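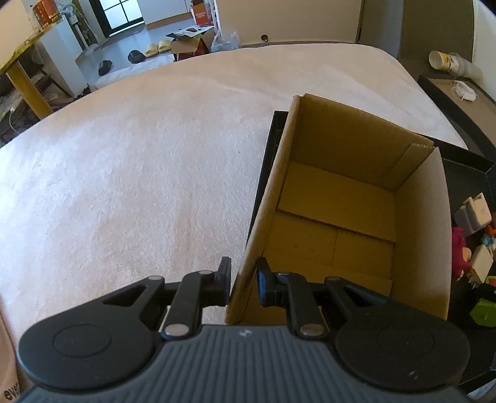
Gripper trial FAQ

Which hand-held gripper did you end up liking?
The Manico, by a mile. I tried 2 over November and the Bimar made my wrist sore after about 21 grabs.

Does it handle cardboard?
Yep, but go gently – I bent a few flaps before I got the feel of the trigger.

Do I need a proper lab bench?
Nah, I do heaps of mine at home.

Can I borrow your settings?
Sure, ask Solomiia Hladun for the file. She's changed the grip force since, so check which version you've got.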